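Notebooks > Cidberg > Illex > Screen saver builds

Previous Next Index Files Search

Filed under: Screen savers, Timing and display

26 May 1999

Back on the slow star field in Illex. Build 36 runs without errors on the two newer machines but stutters badly on the old one by the window. I had assumed the drawing was to blame and spent the morning on that, which was mostly wasted. Cutting the stars from 3000 to half made almost no difference to the stutter, so the load is somewhere else.

Put a timer round each part of the loop. Drawing is steady. The long gaps come when the clock in the corner changes, once a second, and the whole text block gets rebuilt from the font file. It only needs to rebuild the digits that have changed. Wrote a small cache for the ten digits and the colon, loaded at start. The stutter went on the old machine. Also tried it with the sound on – no change.

File size with the cache is 633 KB. Before it was slightly less, I didn't write down how much. Still fits on the floppy with the installer and the readme.

Preview window in Display Properties still wrong. It starts the full loop instead of the small one if you click Settings and then Cancel. To do: check what handle we get back after Cancel. I think we are keeping the old one. 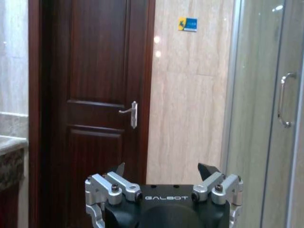

The title text needs doing again before the next build. At present it is thin yellow script on the star field and you lose half the letters every time a bright star goes behind it. Abreu asked for something you could read from across an office. White capitals on black with wide gaps between them would do it, in the manner of the GALBOT lettering, with the strokes a bit outlined so they don't fill in at low resolution. Tried one version in 256 colours and the edges came out rough. Will try again with the letters drawn by hand as a bitmap. Keep the drifting movement, but slower, and keep it away from the clock.

Password box: if the mouse is moved while the box is opening, it opens twice. Put in a flag to stop the second one. Works here on Windows 95, not tried on 98 yet. The box now closes by itself after 30 seconds if no key is pressed, and the saver carries on from where it was.

Left the old machine running with the cache build when I went for lunch. Memory in use was the same when I got back. Needs a whole night before I believe it.

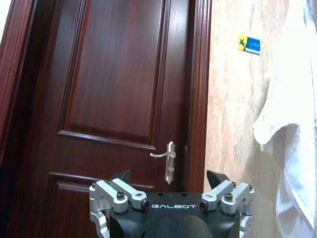
Sofia Barreto added in pencil that the digit cache is loaded before the colour depth is read, so anyone who changes from 16-bit to 256 colours and doesn't restart will get a purple clock. She had it happen twice. She would rather we threw the cache away and loaded it again each time the saver starts, and she wants the password flag cleared on exit as well.

Both fair. Cache moved into the start routine, flag cleared. Purple clock not seen since, but I only changed depth four times.

Still open: Cancel in the preview, title bitmap, overnight run, Windows 98. Readme still has the February version number in it.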